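Can a machine be trusted to clear and set a table in a small guest house?
Posted in: Home and Work Automation

Maritza Bermúdez
Member

I manage the breakfast room of a guest house with 28 seats and have been asked by the owners to report on whether any part of the table work could be given over to a machine within the next two years. The dishwasher is not in question; we have had one for a long time and it performs well. My enquiry concerns the work on either side of it, namely the lifting of bowls and plates from the table, their placing in a carrying tray, and their return to the table when clean.

A supplier named Hurura has offered us a trial of a single arm with a fingered hand. The literature sent to us refers to simulated trials of table tasks, with a bowl, a patterned plate and a flat tan box or tray set out on a brown tabletop.

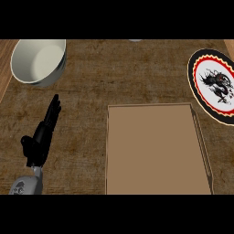 Our own crockery is mixed. Some of it was inherited with the building and cannot be replaced, so breakages are a serious matter for us. I should be grateful for replies from members who have direct experience of such equipment in a working room. I am particularly anxious to learn whether success in a simulator may be taken as evidence of success at a real table, and what questions ought to be put to the supplier before a trial is agreed.

Luminița Sandu
Member, Workshop and Trade section

I am responsible for equipment purchasing at Gesetwood, where we finish and pack small wooden goods. We examined a comparable proposal last August and I set out our findings below, in the hope that they are of use.

Results obtained in a simulator should be read as an early stage of the work. A simulated bowl has exactly the weight and grip which the programmer has given it. A real bowl may be greasy, may have a spoon in it, or may be stuck to a saucer. In our trial the arm was required to move finished pieces from a bench to a packing tray. Over 200 attempts with one type of piece, placed in the same position each time, it did tolerably well. When the pieces were mixed and set down by hand in the ordinary way, it completed 51 of the next 200 without assistance. The remainder required a member of staff to stand beside it, and that member of staff could have packed the tray in less time.

Plates gave us more difficulty than any other shape when we later tried the arm in our staff canteen. A bowl offers a wall which the fingers may close upon. A plate lying flat offers very little, and the hand must either slide it to an edge or get a fingertip beneath the rim. 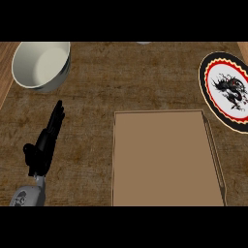

Reach is a further point which suppliers tend to pass over. A single fixed arm serves the part of the table nearest to it. Should your guests leave their crockery at the far corners, either the table must be small or the arm must travel, and an arm which travels among seated guests raises matters of insurance and safety that a fixed one does not.

I would recommend that the following be requested in writing before any trial is agreed:

The number of attempts made with real crockery, stated separately from those made in simulation.
The number of items dropped or chipped.
Whether the crockery used was of one pattern or mixed.
Who bears the cost of breakages during the trial.
How long a person was in attendance, and for what purpose.

We declined the purchase. We did retain a simpler machine from Adanier, which does nothing except turn and stack identical boards, and it has given satisfactory service.

Alvarado Catering Supplies
Trade member

Machines are improving all the time and in our view every establishment should consider them. Nearly 300 customers have asked us about this. We do not stock arms at present but can supply trolleys and stacking trays in all sizes. Please contact our office for a catalogue.

Maritza Bermúdez
Member

I thank Ms Sandu for a very full reply. The list of questions has been forwarded to the supplier and I have asked that any trial be held in the scullery, with plain white crockery only, outside the hours of breakfast service. The inherited pieces will continue to be washed and carried by hand.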